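Safeguards: Wie man spaltbares Material im Blick behält

Mit Safeguards (auf Deutsch sagt man auch Sicherungsmaßnahmen, aber das klingt für mich immer nach Baustelle) sind Kontrollen gemeint, die prüfen, ob Uran und Plutonium aus der zivilen Nutzung auch dort bleiben. Ich habe den Artikel im Juli 2023 angelegt und freue mich über jede Ergänzung!

Grundlage

Der Atomwaffensperrvertrag trat 1970 in Kraft. Nach Artikel III schließen die Nichtkernwaffenstaaten ein Abkommen mit der IAEO in Wien und melden ihre Bestände. Das Zusatzprotokoll kam 1997 dazu, und das finde ich fast spannender als den Vertrag selbst – damit dürfen Inspektoren auch an Orte, an denen gar kein Kernmaterial gemeldet ist.

Buchführung und Siegel

Im Kern ist das Ganze Buchhaltung: Was kommt rein, was geht raus, was liegt noch da? Dazu kommen Siegel, Kameras und Wischproben, bei denen winzige Partikel von Oberflächen genommen und später im Labor untersucht werden. Ich habe 4 Anläufe gebraucht, bis ich die Materialbilanz verstanden hatte (danke an Sibel Akyol fürs geduldige Erklären).

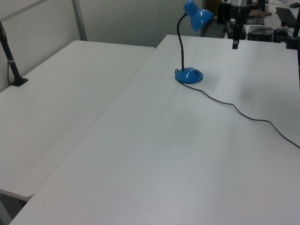 Begriffe, die oft durcheinandergehen

Schwach angereichertes Uran enthält weniger als 20 Prozent Uran-235, ab 20 Prozent spricht man von hoch angereichertem. »Signifikante Menge« heißt die Menge, ab der sich der Bau eines Sprengkörpers nicht mehr ausschließen lässt, bei Plutonium sind das 8 Kilogramm.

Zum Weiterlesen

Ningsih Gunawan: Zählen und Versiegeln. Verlag Prusov, 200 Seiten. Kapitel 6 über die Wischproben habe ich gleich zweimal gelesen, das Glossar hinten ist leider etwas knapp.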